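Shuttle Seats and Empty Seats: My Term Project on the Domstead Loop
Lucie Melnyk
December 2019

I picked the campus shuttle for my transportation project for a pretty selfish reason: I ride it every morning and I was tired of standing! My advisor, Annick Wong, said fine, but I had to come back with numbers and leave the complaints at home (I kept a few).

Quick background. The college doesn't own the shuttles. It hires them from Sirau, a charter company that also does weddings and ski trips, and pays by the vehicle-hour whether anybody is on board or not. The Domstead loop runs two minibuses on weekdays, from the dorms past the Lapointe lot to the science buildings and back.

Yesenia Varela and I split the riding. We logged 196 trips between us, writing down who got on and off at every stop, and we ended up with 1,227 boardings. Then we checked our sheets against the drivers' tally cards for the same trips, and those came to 1,164. So the drivers were 63 short, mostly on the 8:40, when they're trying to pull out and the door is still full of people. I'd miss a few too.
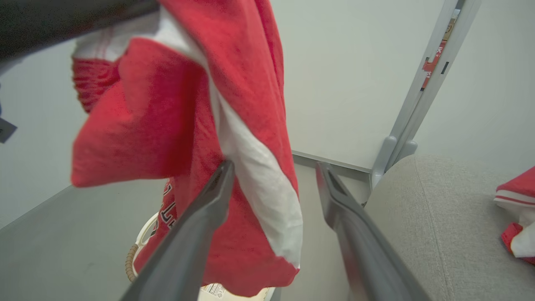 The crowding is real but it's really narrow. Between 8:20 and 9:10 we had people standing on nearly every run, and after that you could stretch out across two seats until lunch. Friday afternoons were so dead that Yesenia did her stats homework on board.

My first idea was a bigger bus, a full-size coach for the morning. Tanner Kennedy in the Sirau dispatch office was super patient with me on the phone and explained that a coach can't make the turn behind Meranent Hall (I paced it off later and yeah, no way). So I switched to moving hours around. If you park the second minibus from 10 to noon and use those two hours for a third vehicle at the morning peak, the weekly bill stays the same, as long as Sirau doesn't charge a minimum call-out. Tanner thought they might. I still don't have that in writing.

What I'd do differently: start in August, when the new schedule comes out, and count the people who give up and walk. We only counted riders, so they're missing completely.

Thanks to Dagný Steinarsdóttir for fixing my spreadsheet twice. Trip sheets are in the appendix, coffee stains and all.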